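Bekier expands shared robot bench program with new two-arm cells and a plain-language buying guide

PLONPORT — Bekier is pleased to announce that it will open a second round of its shared bench program in January, giving small manufacturers, repair shops and colleges in the Plonport area a chance to try a pair of small robot arms on their own work before they commit any money to buying a set.

The program grew out of a great many conversations over cups of coffee with owners who were curious about automation but wary of it, and quite rightly so. Many of them had been handed a quote with one large figure at the bottom and very little explanation of what would still need to be paid for once the crates were unpacked. We heard the same questions over and over. How much bench space will it take? Who looks after the cables? What do we do when a gripper doesn't suit our material, and how long before someone on our own staff can change the setup without calling for help?

Under the new round, each participating business books a block of 30 hours on a two-arm cell, spread over as many visits as it likes within a four-month period. Staff bring their own parts, cloths, trays or packaging, and work alongside a Bekier technician for the first two visits. After that they are welcome to carry on by themselves, with help close by if they want it. There are seven cells available in this round, up from three in the first, and the added benches have been fitted out in partnership with Bélanger, our long-standing supplier of framing and enclosures.

Soft materials will get special attention this time. Handling cloth and foam was by far the most common request from the first group, and it is also the job where budgets tend to go astray, as a gripper that does very well with a rigid part may need a good deal of coaxing with something that folds and slumps. We would much rather a customer learn that at our bench, on a quiet afternoon, than on their own floor with orders waiting.

Alongside the bench time, Bekier is releasing Budalon, a budgeting workbook written in everyday words for people who have never bought this sort of equipment. It sets out the arms and grippers on one page and everything else on the pages that follow: mounting rail and plates, the enclosure, power, cabling, spare motors, staff training, and the floor space itself. There is a page for the second year as well, which our first participants told us was the one they lingered over longest. The workbook suggests setting aside about $2,000 for small parts and changes of mind, and we are happy to report that those who have used the early version thought the line was a sensible one to have (one or two asked us to make the line bigger!).

The printed edition of Budalon will be free of charge to the first 500 organizations that ask for it, and the spreadsheet version will be free to everyone. Neither one asks you to buy from us. The comparison pages have been left open so that quotes from any supplier can be set side by side, and we do hope people will use them that way, even when the comparison doesn't fall in our favour.

Applications for bench time are open now and will be accepted until all of the places are filled. Preference will be given to businesses planning a first purchase, and to those applying together with a neighbouring shop or a local college, as shared ownership is something we would dearly like to see more of. Travel within the region is not covered, but parking, lunch and the use of the meeting room are included. Applicants should have a particular job in mind, though it needn't be a grand one — sorting, folding, loading a tray and holding a part steady are all perfectly good places to begin.

To apply, or to ask for a copy of Budalon, please contact the program desk at Bekier's Plonport office between 9 a.m. and 4 p.m. School and college groups are asked to mention their class size when they write.

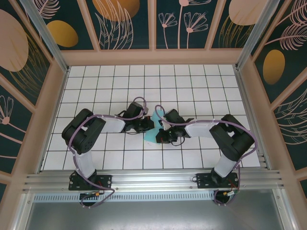 Two rail-mounted robot arms at work on a tiled bench, with a piece of soft teal material between their grippers.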